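Skirnex opens its simulated robot arm challenge to school and college teams

For release: January

Hello from all of us at Skirnex! I'm Shiuli Jayasinghe, I run the student side of things here, and I've got some news I've been itching to share. Our after-school robotics club is turning its end-of-term project into a proper competition, and any school or college team can enter. We're calling it the Magesa Challenge, after the practice task our own students have been wrestling with since the autumn.

The idea is simple enough to explain over a cup of tea. Each team gets the same simulated robot arm, the same table and the same little collection of parts, and has to write a program that picks the parts up and puts them where they belong. It all happens on a computer, so you don't need a workshop or a big budget. An ordinary school computer room will do nicely, and if a program sends the arm somewhere silly you just press reset and have another go.

I should say that it's harder than it sounds. Our club members came in thinking the moving would be the tricky bit, and quite a few have spent far more of their evenings on the looking. The parts are small, most of them are some shade of grey, and the arm has a habit of getting in the way of its own view.
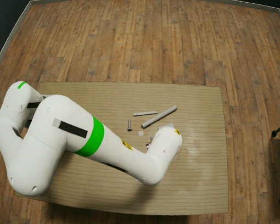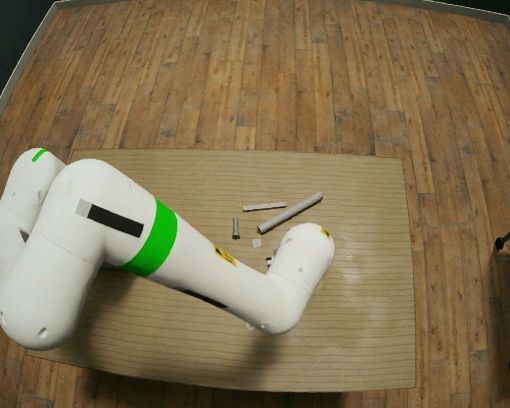
Tatu Mbwambo, who looks after the coding sessions, has been very patient about all this. He had everyone start with the long rod and leave the small bits until later, and he wouldn't let anyone touch the speed settings until they could reach the table without a bump. There was some grumbling. By the last session before the break the team had logged 1,334 practice runs on Pulter, our simulation software, and I can tell you that the grumbling had turned into a fairly noisy argument about the best angle for coming down over a part – exactly the sort of argument I like to hear!

"I tell them to watch the failed runs twice," says Tatu. "Once to groan and once to find out what went wrong. Most of the good ideas this term came out of the second watching."

We've got 43 students in the club at the moment, aged from 13 to 18, and plenty of them had never written a line of code before they joined. If you're a teacher wondering whether your lot are up to it, please don't worry. There's a starter program to build on, a set of short lessons to go with it, and a help forum where Tatu and I will be answering questions (me a bit more slowly than him).

Teams can have two to six members. There's a junior section and a senior section, both using the same parts, but the seniors will find them in a different layout on every run. Scores are given for parts placed and for time taken, and there's a separate prize for the clearest written notebook, paid for by our friends at Cinov. I pushed hard for that one and I'm very pleased it's in.

We have room for 195 teams in this first year. Entry is free and the forms are on the Skirnex website now, along with the full rules and the Pulter download. If you'd like to speak to Tatu, to me or to any of the club members for a story, send a note through the press page and I'll ring you back – after four is best, once the club has got going and I've found my glasses.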